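The quote for the robot was the easy part. It ran to one page, it had a picture of the arm on it, and So-ying Kan had it signed before lunch. The quote for everything else ran to 14 pages, and she is still reading it.

Kan runs operations at Zoleck, a refurbisher that takes in retired office computers, tests the memory and sends the good ones back out to work. In November she was given money for one automated bench and told to make it last. "They budgeted for an arm," she says. "An arm is a very expensive way to point at things."

What the arm needed was a table to be bolted to, cameras, a gripper, a spare gripper, and a printed tray to keep the memory modules where the software expects them. The tray went through 61 versions. Each cost next to nothing in plastic and most of a day in Chia-hao Hsiao, the engineer who drew them. Hsiao's days were not on the quote either. 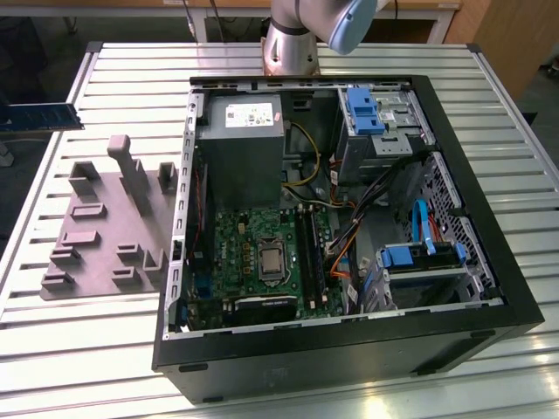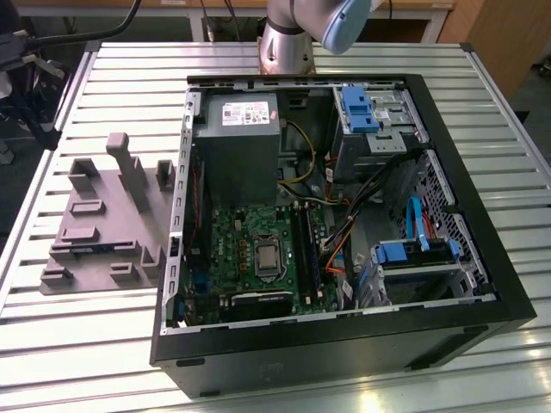
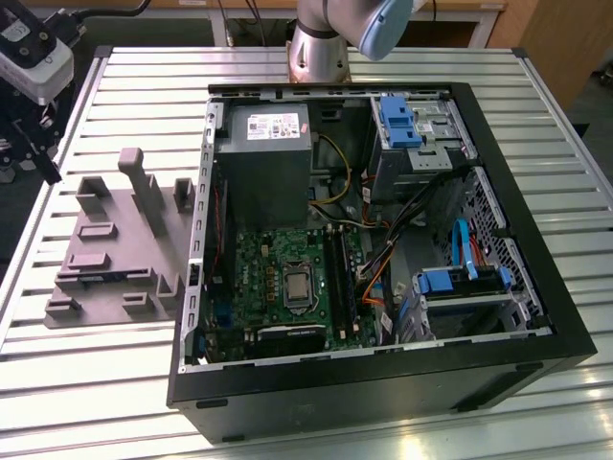
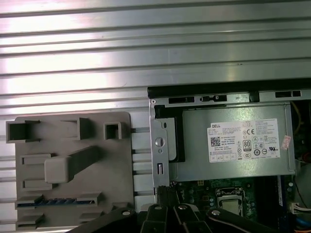

The bench at Zoleck, with a desktop tower open beside the printed tray.

Then there is the matter of cables. Two integrators, Flustum and Dremen, bid on the job, and both assumed that somebody would tidy the wiring inside every computer before the robot saw it. Neither put a price on somebody. Kan did, and the payback date moved so far out that she stopped showing the slide.

Her advice to other buyers is dull and probably worth framing. Take the price of the arm and set it aside. Cost the fixtures first, then the engineer, then the computers you will ruin while learning. Zoleck set aside 300 scrap machines for that last item and has found the number "about right, unfortunately."

She also suggests asking the vendor what happens when a different model of case shows up. At Flustum the answer was a service contract. At Dremen it was a long pause, followed by a service contract.

Hsiao, meanwhile, has put in for a second 3D printer. The request is with finance, where it has been filed under office supplies.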